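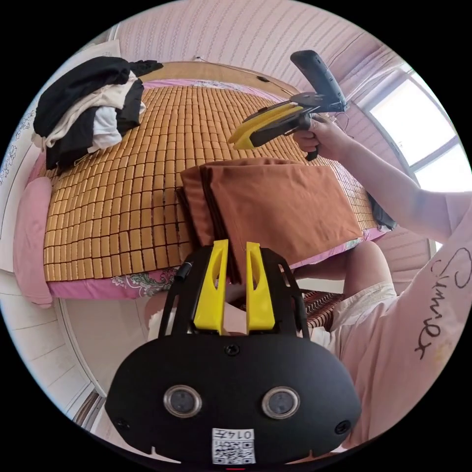
*Textile handling with hand-held grippers, folded cloth on a tile mat.*

## About Narnico

Narnico handles linen for small hotels and care homes from one site in Parry. We wash, dry, fold, pack and return. The company has 20 employees on two shifts, and since the second folding cell went in we also run a small automation section inside the plant.

### The folding cells

The plant has two cells, both named Poltix. Each takes dried flatwork from a feed table, finds an edge, folds to a stored pattern and passes the piece to a stacking tray. A cell handles around 110 towels an hour. Fitted sheets, blankets and anything with a drawstring still go to the manual tables.

The cells learn new items from demonstrations. An employee holds a gripper in the hand and does the job with it: pick up a corner, carry it across, let go, smooth the fold. The recordings go into Fetero, our in-house library, which currently holds 325 accepted demonstrations. Rejected ones are kept separately with a reason code. The most common code is R2, lost grip on the hem.

Demonstrations are done on beds and soft surfaces as well as on the feed table. Cloth slides differently on a mat than on steel, and a pattern learned only on steel tends to drag the lower layer.

### What changed for staff

Manual folding used to be a full-shift post. It is now split into three:

- **Cell operator.** Loads the feed table, clears stops, checks the stack.
- **Demonstrator.** Records new items and repeats the ones a cell gets wrong.
- **Manual table.** Takes everything the cells do not accept.

Posts rotate every Wednesday. Demonstrators work in blocks with a 10-minute break between them, as the grip handle is hard on the wrist. Pay is the same for all three posts, and demonstration time counts as production time. No one was let go when the cells were installed, though two open positions were left unfilled and we do not expect to fill them.

Recordings are filed by item and are not used to measure individual speed.
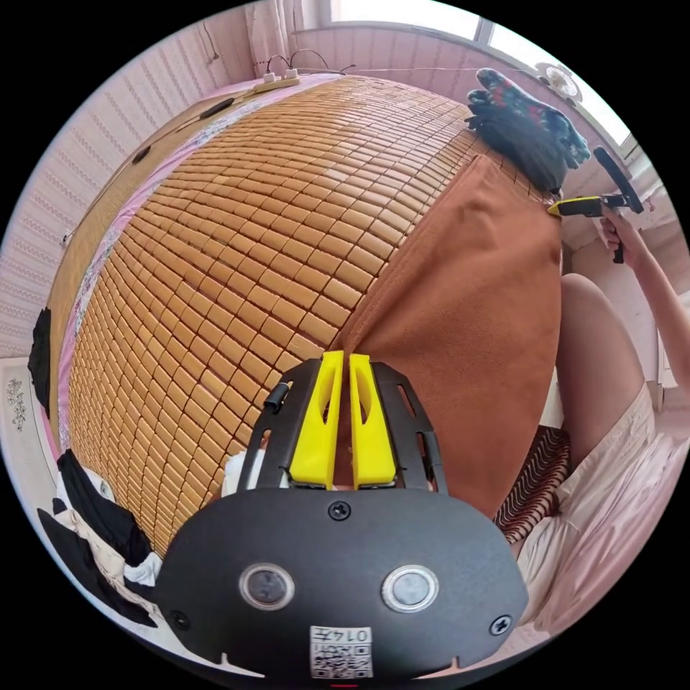
Efa Lougher has asked for one correction to earlier versions of this page, which said that the cells had made the work lighter. In her view the lifting is less and the watching is more, and a shift spent waiting for a stop light tires her in a different way than a shift of folding did. The sentence has been removed.

### Contact

Plant visits and questions about the folding cells go to Nia Pugh at the Parry office. Customers with a new item for the cells should send several clean samples, hems intact, labeled with the item name and finished fold size.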